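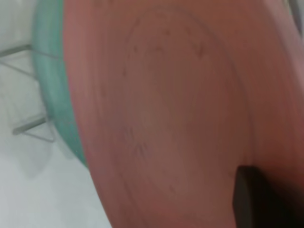

Assiettes Otar, grand modèle

Chez Bolport, nous avons un faible pour la vaisselle qui sert tous les jours, celle qu'on sort sans réfléchir pour une tartine, une omelette ou les restes de la veille, et qui finit la soirée dans l'égouttoir à côté de l'évier. La gamme Otar fait partie de notre catalogue depuis 3 saisons, et c'est sans doute celle dont nos clients nous parlent le plus (surtout du rose, il faut bien l'avouer !).

L'assiette rose saumon a un aspect mat, légèrement nuancé, qui change pas mal selon l'éclairage : plutôt clair près d'une fenêtre, plus profond, presque vieux rose, dans un coin moins lumineux. Un cercle discret en relief sépare le fond plat du bord relevé. Elle s'accorde très bien avec le vert menthe, et beaucoup de familles panachent les deux à table, ce que nous encourageons volontiers.

Fasil Gashaw, qui a choisi les teintes avec nous, tenait à un mat qui reste doux sous les doigts. Le revers de la médaille, autant le dire avant l'achat, c'est qu'une surface mate marque davantage qu'une surface brillante. Avec le temps, les couteaux et l'empilage y laissent de petits traits sombres, surtout sur le cercle et à ses abords. Une pâte de bicarbonate et une éponge douce en atténuent une partie, les autres restent. Évitez simplement la paille de fer.

Pour le séchage, posez les assiettes debout dans l'égouttoir, légèrement inclinées, avec un peu d'espace entre elles si vous avez la place. Si vous les rangez en pile, un torchon fin ou une feuille de papier entre chacune suffit à les ménager.

Poids : 850 g l'assiette
Coloris : rose saumon, vert menthe
Vente à l'unité ou par lot de 3
Retour possible sous 14 jours, dans l'emballage d'origine

Le vert menthe sera réapprovisionné en octobre à la boutique de Gradley. Pour une commande en nombre ou une assiette arrivée ébréchée, écrivez à Tamsin Hollis, au service clients.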